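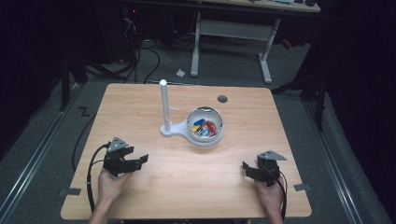

Deadstock (clothing)

Deadstock, in the clothing trade, is merchandise that was made for sale but never sold to a customer or worn. In the vintage trade the word refers to older garments, shoes and accessories that have stayed unused since they were made, often with their original tags or packaging. In general retail and manufacturing it has a less favorable meaning: goods that a business has been unable to sell and that take up space and capital. The word is also applied to leftover fabric, usually called deadstock fabric.

Contents
Terminology
Sources
Identification
Condition and storage damage
Sizing
Pricing and sale
Deadstock fabric
Criticism
See also

Terminology

The term comes from inventory keeping, where stock that has not moved for a long period is described as dead. Vintage dealers took it over for unworn old clothing, and among collectors it became a term of praise. The spelling varies between one word and two. In the vintage trade the single word is more common.

New old stock, often shortened to NOS, means nearly the same thing. It came into clothing from the trade in car and radio parts and is used most for watches, eyeglass frames, buttons and zippers. Some dealers use deadstock for garments and new old stock for hardware and accessories, but the division is not consistent.

Several related terms are used more loosely:

Unworn. The garment shows no signs of wear but has no tags or other evidence of its history.
New with tags. The garment has its tags and may be of any age. The phrase is used most on resale sites.
Near deadstock. The garment has been tried on or worn very few times. Many dealers object to this term on the ground that a garment has either been worn or has not.
Sample. The garment was made to show to buyers or to check the pattern. Samples may be unworn but are not usually counted as deadstock, as they were not made for sale.

Among sneaker collectors, deadstock can be applied to a shoe released only recently, provided that it has never been laced or worn. Vintage clothing dealers seldom use the word for anything recent.

Sources

Most vintage deadstock comes from businesses that closed without clearing their shelves. Family-run department stores, hosiery shops, uniform suppliers and shoe stores are frequent sources, particularly where the owner also owned the building and had no need to empty the stockroom. Warehouses, mill stores and the back rooms of tailors have also supplied large amounts.

A well-known find in the hosiery trade was at Cunha, a dry goods store in the river town of Onport. The shop had stopped trading but its upper floor was left as it was. When the building was sold, the new owner called in the dealer Natália Carvalho, whose inventory listed 1,119 pairs of stockings in their original flat boxes, along with girdles, slips and men's undershirts. The boxes were sold in lots, and stockings with the Cunha price sticker still turn up for sale.

Military and government surplus is another large source. Items such as chore coats, work pants, wool blankets and canvas shoes were ordered in quantity and often held in reserve until the contract or the design was replaced. They reach the market in bales or cartons, usually with a narrow range of sizes.

Smaller amounts come from traveling salesmen's stock, from bankrupt manufacturers and from private homes. Gloves, handkerchiefs, neckties and nightwear were common gifts, and many were put away in drawers without being used. Whether a gift kept at home counts as deadstock is disputed. A strict reading excludes it, as the item was sold once.

Identification

No single feature proves that a garment is deadstock. Dealers and appraisers look at several together.

Tags and tickets. A hang tag, a pinned paper ticket or a stapled lot number supports a claim. Tags can be moved from one garment to another, so the fastening is checked along with the tag itself. Old pins and staples often leave a small rust mark where they have stayed in place.

Sizing in the cloth. Many cotton and linen garments were finished with starch or another stiffener that comes out in the first wash. A stiff, slightly shiny hand suggests that the garment has not been laundered. Unwashed denim has a similar stiffness, and the leg seams lie flat without the roping that washing produces.

Fold lines. Garments stored for a long time in one position have sharp creases that may be faded or darkened along the edge.

Wear points. Collars, cuffs, underarms, pocket edges and the seat of pants are the first places to show use. On shoes, the soles and the inside of the heel are examined.

Buttonholes and pockets. Some jackets were sold with the pockets basted shut or the buttonholes uncut. Intact basting is strong evidence that the garment was never worn.

Reproductions cause some difficulty. Workwear labels in particular have been copied closely, and copies may be sold with printed tags in an old style. Thread type, zipper maker, care labels and the wording of fiber content are the usual points of comparison.

Condition and storage damage

Deadstock is not necessarily in good condition. Cloth that has never been worn can still be harmed by light, damp, heat, insects and contact with other materials.

Fading along folds and shoulders is the most common fault. It occurs where part of a garment was exposed on a shelf or hanger and the remainder was covered. Yellowing is frequent in white cotton and nylon, and may come from the finish, from acidic cardboard or from tissue paper. It can sometimes be reduced by soaking, but washing removes the original finish and, in the view of many collectors, ends the garment's status as deadstock.

Elastic and rubber lose their stretch with age whether or not they are used. Waistbands, garters and swimwear are often found with elastic that has hardened or crumbled. Foam shoulder pads and bra cups may turn to powder. In shoes, older polyurethane soles can break apart on the first wearing, and glued soles may separate from the upper. For these reasons deadstock shoes are often bought for display.

Weighted silk, which was treated with metal salts to make it heavier, tends to split along the grain. The damage is known as shattering and cannot be reversed. Wool is at risk from moths and carpet beetles, and new purchases are commonly isolated or frozen before being placed with other stock.

The textile conservator Benedicta Essien has argued that the original box should be photographed and recorded but not always used for storage. Her handling notes, written for the regional museum at Tikholm, recommend moving garments to acid-free boxes, padding the folds and refolding along new lines. The notes also advise leaving tags attached but putting a layer of tissue between tag and cloth. Metal pins are to be taken out if they have begun to rust.

Sizing

Unsold stock does not represent the full range of sizes that was made. The middle sizes tended to sell first, leaving the smallest and largest on the shelf, and many deadstock finds are heavily weighted toward one end. Men's shirts with a 15 neck, for example, are harder to find in some lots than very small or very large collars.

Labeled sizes are a poor guide to fit. Women's dress sizes in particular have changed over time, and makers did not always follow the same standard. Unwashed cotton will also shrink when laundered. Dealers generally give flat measurements and state whether the garment has been washed. With unwashed denim, it is usual for buyers to allow extra length in the leg.

Pricing and sale

Unworn garments usually bring more than worn examples of the same item, but the difference depends on the category. It is large for denim, work clothing, sneakers and hosiery. It is smaller for evening dresses and coats, many of which were worn only a few times and have survived well.

Quantity affects price. A single deadstock jacket may be rare until a case of them is found, after which the price falls. Dealers with a large find commonly release it slowly for this reason. Plumine, a vintage wholesaler, bought a lot of 400 boxed work shirts and sold them to shops in cartons of 40, with no shop allowed more than one carton in a season. The firm's buyer, Tomás Henriques, later described the method in a trade newsletter and said that the shirts in plain colors had taken longest to sell.

Sales take place through shops, vintage fairs, auctions and online listings. At fairs, deadstock is often displayed in its packaging, and handling may be restricted. Some sellers do not allow deadstock to be tried on.

Deadstock fabric

Deadstock fabric is cloth left over by mills, garment factories or designers. It includes canceled orders, overruns, test dyeings, and rolls rejected for small faults. Jobbers buy it in bulk and sell it by the roll or the yard.

It is used by small labels and home sewers, who can obtain good cloth at a lower price and in small amounts. The main limitation is that it cannot be reordered. A label working with deadstock fabric has to fix the number of garments in advance or change the cloth partway through. The designer Carolina Salgado has dealt with this by cutting facings, pocket bags and undercollars from a second fabric, so that the main cloth goes further. Fiber content is often unknown, and a burn test is the usual way of making a rough identification.

Criticism

The use of deadstock as a selling point has been questioned. Mills routinely produce slightly more than is ordered, and part of the surplus is made with the expectation that jobbers will take it. Critics say that such cloth would not have been thrown away and that the word suggests a rescue that has not taken place. The textile writer Dong-geon Yeon has proposed keeping deadstock for material with no remaining buyer in the ordinary trade and using the word surplus for everything else.

In vintage clothing, the main complaint concerns loose use of the term in online listings, where it is sometimes given to any old garment in clean condition. There is no agreed standard, and descriptions depend on the seller.

See also

Factory second
Liquidation sale
Military surplus
Textile conservation
Vintage clothing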